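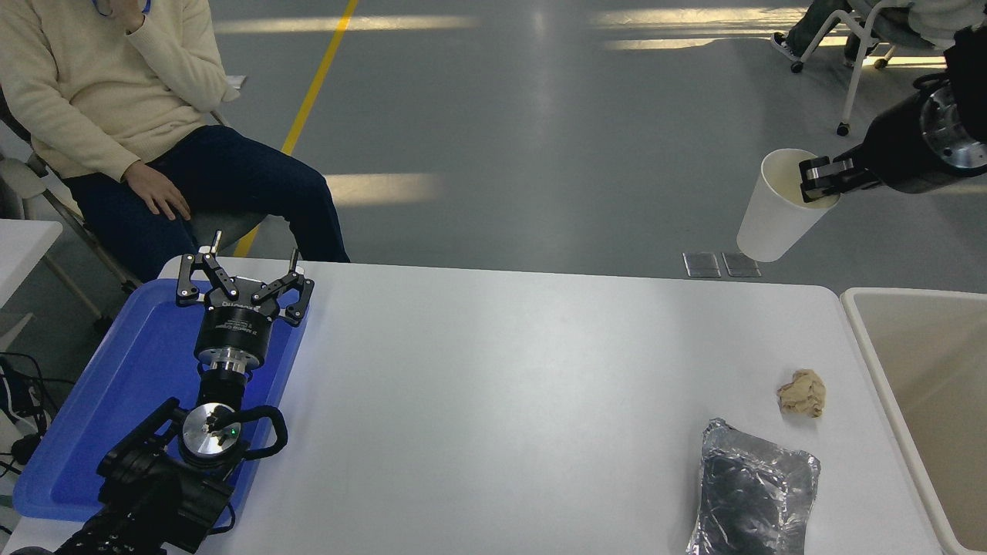

Cups, chairs and other things

Short one this time, am writing it between the delivery and the school run, so forgive the state of it.

First, cups. The paper cup order has come in, 3000 plain white, same as last time, from Lillard. They're in the store next to the kitchen, bottom shelf, still in their sleeves. Please finish an open sleeve before starting another. We found five open at the last tidy and the top cups in each were dusty so they went in the bin. Lids did NOT come. Lillard say January's price list dropped the old lid and the new one is a different size, so I've asked for a sample before we commit. Until then no lids. If you're carrying tea any distance, fill it less.

On the subject of mugs. Several people have asked why we don't just use proper ones. We can! There are 15 in the cupboard over the sink and hardly anyone touches them. The trouble was always the washing up, and the rota died a quiet death last year. Valeriano Sotomayor has offered to start it again if he gets enough names, so put yours on the sheet by the kettle. Paper stays for visitors and for open days. Everybody else, have a think.

Cups out on the floor: fine, as long as they leave with you. Half a cold coffee under a chair is how we got the sticky patch by the side door, and it took me and a scraper most of a morning to get it up. The new floor coating doesn't stain much but it does show everything. Mop with plain warm water and a drop of the Jidix, green bottle, not the strong stuff. The strong stuff takes the shine off, and we paid enough for that shine.

Yellow lines. Still the same rule, keep the walkway side clear, bags and coats included. Chairs too, when you've finished with them.

Chairs, then. Quite a few of you are using the folding ones for long sits and then telling me your back hurts. They were bought for talks. An hour, tops. The ones on castors are for sitting at properly and there are more upstairs in the Grukau room, just bring them down in the lift, not the stairs please, we've had one wheel off already. Folding chairs go back on the trolley, seat side in, or the last row won't fit and somebody has to redo the lot. Two have lost their rubber feet and are scratching. If yours squeaks when you shift about, turn it over and look. I've got spare feet in a jam jar in the office, they push on, takes a minute.

We did get a quote from Sepúlveda for replacing the worst of the folding chairs, 492 pounds for a dozen including taking the old ones away. Not decided. If anybody knows of a hall or a club that's getting rid of decent ones, tell me before the end of the month and we might save ourselves the money.

Warm jumpers. Yes, the heating is off until autumn, yes I know it's chilly first thing. It's a big room and it cost 60 pounds to heat for one morning last time we forgot the timer. Knitwear it is. There's a box of lost property by the front desk with two cardigans and a rather nice scarf in it if you're desparate, otherwise it all goes to the charity shop with the next load.

Bins. Cups in the grey one, cardboard sleeves in the blue. Tip the dregs out first, the bag leaks.

Thats it. Names for the washing up on the sheet by the kettle, and can whoever has the trolley key please put it back on its hook.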